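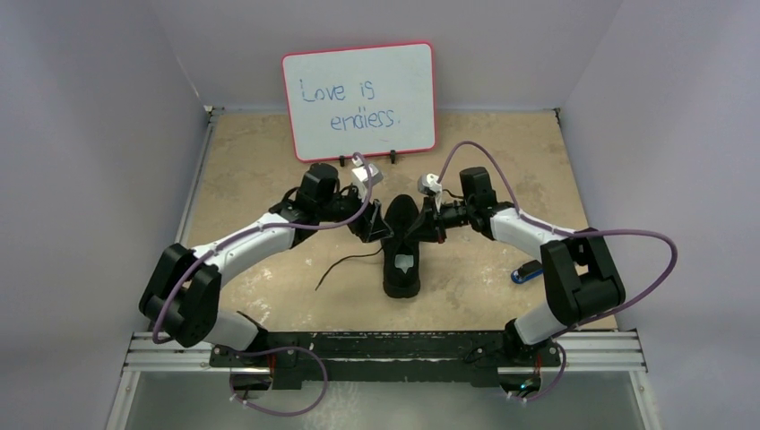
Loubna Bouzid escreveu-me, depois de ler o resumo desta palestra, que um atacador não merece vinte minutos: compra-se outro e o assunto está resolvido. Vou começar por esta frase dela, devagar, e deixar o público rir um pouco.

Depois respondo. Na oficina Runavine, em Andport, recebemos no ano passado 500 pares para reparar. Em 64 deles, o único trabalho foi com o atacador ou com os ilhós. Os donos pensavam que o sapato estava velho. Dizer os dois números sem pressa e mostrar o atacador gasto que trago no bolso.

Primeira parte, o comprimento. Eu peço ao público que olhe para os seus próprios sapatos. Quem tem laços que tocam no chão? Esperar pelas mãos no ar. O comprimento certo depende do número de pares de ilhós e também da maneira de cruzar. Contar o caso do senhor Jörg Kasten, que cortou os seus atacadores com uma tesoura de cozinha e ficou sem pontas. Não fazer esta história demasiado longa (em novembro fiz isso e perdi o fim).

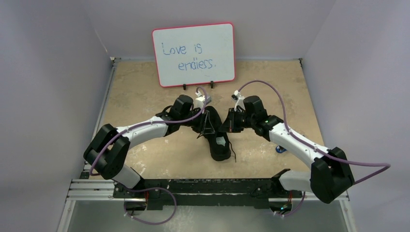

A segunda parte é sobre a ordem do trabalho, que muitos alunos trocam. Antes de apertar, abre-se bem o sapato, endireita-se a língua e só então se puxa o atacador, de baixo para cima, com a mesma força dos dois lados. Para praticar, um sapato só chega, pousado na mesa ao comprido. Quando a ponta fica caída sobre a mesa, como a deste sapato preto, do lado direito, eu apanho-a antes de tudo e comparo-a com a outra. Perguntar se alguém em casa faz de modo diferente.

Pausa para água. Neste momento Dagim Bogale distribui os cordões de treino.

Terceira parte, o nó. Mostrar o nó direito e o nó torto, duas vezes cada um. O nó torto vira-se ao longo do pé e solta-se mais depressa – pedir à primeira fila que experimente. Se houver perguntas sobre cera, dizer que uso pouca e só em atacadores redondos de algodão.

Agradecer a Mohcine Bouazza pelos moldes de madeira. Deixar a caixa dos atacadores aberta à saída, cada pessoa pode levar um par.

Última atualização: novembro

Início Palestras Oficina Contactos

Este sítio utiliza cookies para melhorar a sua visita. Aceitar Recusar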